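Notes typed up same evening, October. Will tidy later. Melahat Demirtaş has run the floor at Akgül for longer than the arms have been there, and she talks fast, so some of this is stitched together from two sittings.

First thing she wanted on the record -- no one was let go. "Write that down first, because it's the first thing people ask me at weddings." Akgül tests and repacks plastic tableware, cups mostly, for the Dunetti line. Forty people on the floor when the first arm came. Forty now. Different jobs though, and she doesn't pretend thats a small thing.

What did the work look like before? Pick up, turn, look, put down. All shift. "I had a wrist brace in my bag, a wrist brace in my drawer, and one at home on the radiator." The good checkers could do 1050 cups on a shift and still talk about their kids the whole time. She was a good checker. She says this without smiling.

Then Fukine, who own the building and most of the business, decided on arms. No meeting. A pallet by the loading door and a man with a laptop. For the first weeks the arm did one thing badly and everybody stood and watched it.

"You feel stupid. It's a cup. You've picked up a million cups. And now you're cheering because a machine picked up one."

The training bench is in the old visitors' room, next to the TV. Staff take turns there, 60 minutes at a time, then back on the floor. One cup out on the table. Arm reaches, closes, lifts, sets down. Move the cup, go again. Most of it is waiting, Melahat says, and watching the fingers, and keeping your own hands in your lap.

Tarık Yazıcı is the one who hated the waiting. He'd been on the packing line and liked the noise of it. "An hour in that room and I'm asleep. On the line you're tired but you're awake." He asked to go back. They let him, for a while. Then the line got its own arm and he was asked to look after it, as he knew the line. He laughs at that. Pay went up a little. He'd still rather pack.

What does looking after it mean? Wiping the camera. Checking the cables before start. Writing down every drop, which cup, which position. Calling Suvlow, the service firm, when it stops and won't say why. They pick up before 5 in the afternoon and not after. So the evening shift has its own methods, which he wouldn't go into.
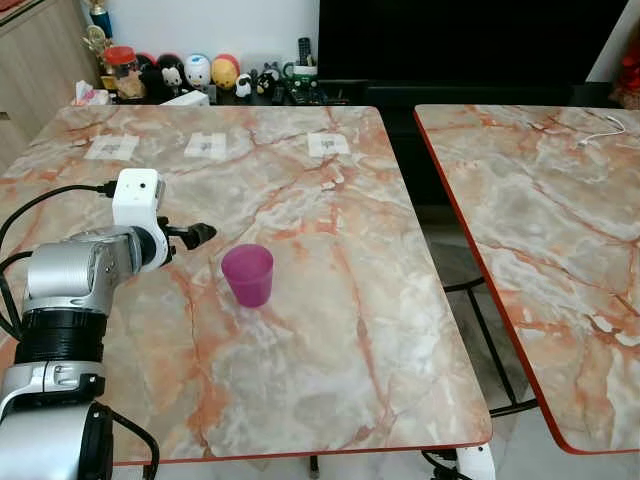
Doğukan Kaplan sees it differently, and said so before I'd finished asking: the bench hour was the only hour of his day when he wasn't lifting, and anyone who called it boring had forgotten what their shoulders felt like. He's on evenings. He thinks the clear cups are the real problem, the see-through ones, and that the office should of asked the floor about those before buying anything. "We could have told them. Light goes through it, even people miss the rim."

I put that to Melahat. She agreed, mostly. "They ask us now. They didn't then." There's a sheet by the door where you write what the arm got wrong, and the sheet gets read -- she knows because she's the one who reads it out.

The thing she misses is harder to get down. The talking. Checkers used to sit in a row, elbows almost touching. Now there are 2 people to a cell and the cells are spaced out. "I found out Sulastri had a grandson from a card on the wall. Before, I'd have known the name they didn't choose."

Sulastri Harahap, when I caught her at the coat hooks, was less bothered. She can find people at break. What bothers her is speed. When a person is slow, you can see why, they've got a cold or a bad night, and you slow down with them. The arm has one pace and the cell is set to it. "If I need to stop I have to press something. I never had to press something to blow my nose." She's asked for a lower setting on early shift. It's being looked at.

Fukine's answer came through Marloes Mulder, by phone, on a bad line. Yes, the pace can be changed, per cell. No, it hasn't been yet. They want more numbers from the bench first. More than that she wouldn't say, except that the wrist complaints are down and she would like it mentioned. Mentioned.

Melahat confirmed it, about the wrists. Hers included. The drawer brace went to Tarık, who uses it for tennis.

Would she go back, if the arms went out the way they came in? Long pause. Somebody calling her from the floor by then, something had stopped in cell 2.

"To the chairs, yes," she said, already up. "To the cups, no. Ask me again after they fix the speed."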